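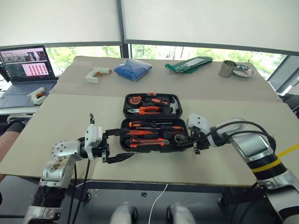 Watching in company: how a small town rediscovered the weekly episode

For most of the past decade the television serial has been sold as something to be consumed alone and at speed. Whole series are released overnight, and the viewer is carried from one episode to the next before the titles have finished. In the town of Nodbridge, a different arrangement has been in place since last August. Every Tuesday at 7.30pm the Trirnonen, a former cinema now run as a community arts centre, shows a single episode of a television drama on its main screen. The lights then go up, and those who wish to stay may talk about it.

The programme is called Liepiņa, after the fictional harbour in the Baltic crime serial with which it opened. That serial had passed almost unnoticed when it was first broadcast. At the Trirnonen it filled 153 seats by its fourth week, and the name was kept when the run came to an end.

Areeba Mengal, the centre's head of programming, had originally proposed a season of restored feature films. The cost of the prints made this difficult, and she turned to television as a temporary measure.

"We expected to do it for one autumn," she says. "What surprised us was the effect of the gap between episodes. People came back having thought about what they had seen. Some had changed their minds about a character entirely, and they wanted to say so."

Total attendance in the first season reached 3,339. The centre does not record the age of its visitors, but staff report that the audience is more mixed than for its film screenings, and that many of those attending already subscribe to one or more streaming services at home. Several had seen the serials before. Mengal regards this as a strength, as the discussions are often led by people who know how matters end and take some care to conceal it.

The question of what suits a weekly showing has proved harder than expected. Serials written to be watched in a single sitting do not always divide well. Their middle episodes can be slack, with little to hold an audience that must wait seven days for the next, and one fantasy series was withdrawn after four weeks when attendance fell to 60. Older productions, made when the weekly break was taken for granted, have generally fared better. Each episode has a shape of its own - a problem raised, a turn, a reason to return.

Hằng Thái, a script editor who has introduced a number of the screenings, believes that the difference can be heard in the room.

"When a scene exists only to fill time, an audience becomes restless very quickly," she says. "At home you would pick up your telephone and hardly notice that you had done so. In a cinema there is coughing. I have taken that back to my own work, and I have cut scenes on the strength of it."

She is cautious about drawing wider conclusions. A large screen is unkind to some productions, particularly comedies shot quickly and in close-up, and the sound mix of a domestic programme frequently needs adjustment before it can be played in a hall. There are also rights to be cleared for every title. The centre arranges these through Clikport, a licensing agency, and negotiations for a single serial may take several months. Two distributors have declined to take part, on the grounds that their programmes are intended for subscribers only.

The second season will open with a six-part adaptation of a Victorian novel, followed by a hospital drama chosen by members' ballot. Tickets are sold by the episode and for the complete run. Mengal has resisted requests for double bills, which arrive after almost every cliffhanger, and intends to go on doing so. The bar remains open until 10pm for those who would like to argue about it.

We use cookies to improve your experience of this site. By continuing to browse, you agree to our use of cookies. Accept | Manage settings

Contact us | Subscriptions | Terms of use | All rights reserved | Back to top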